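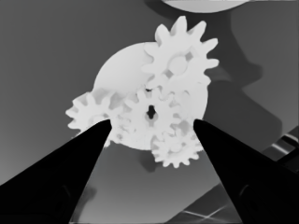 The Lawal Prize for Short Fiction is a literary award for unpublished short stories about work. Founded by the novelist Fatima Akpan and run from Unley, with money from the publisher Zinum. Stories set in factories, kitchens, offices, call centers etc. are all eligible. The prize's best known winner, "Sullulgate", follows a night shift at a clock parts plant. Reviewers mostly liked it. Some found the gears heavy going.

History
Akpan set up the prize after a run of rejections for her own stories about warehouse work. First call for entries drew 29 stories, all read by Akpan and one other judge. Later calls drew more then 200. Zinum came in as sponsor in the second year and has printed the winners' anthology ever since.

Rules
Open to writers of any nationality, published or not. One story per person, in English, no translations. Entries are read without names attached. Seven stories make the shortlist – the judges pick a winner and a runner-up from those. Poems and novel extracts not accepted, although a prose poem did make the shortlist once.

Judging
Two judges, changed each year. Akpan stepped down as a judge but still writes the anthology introduction. The shortlist normally comes out in March. The 2020 winner was announced online on 2020-05-12, no ceremony.

See also
List of short story awards
Working-class literature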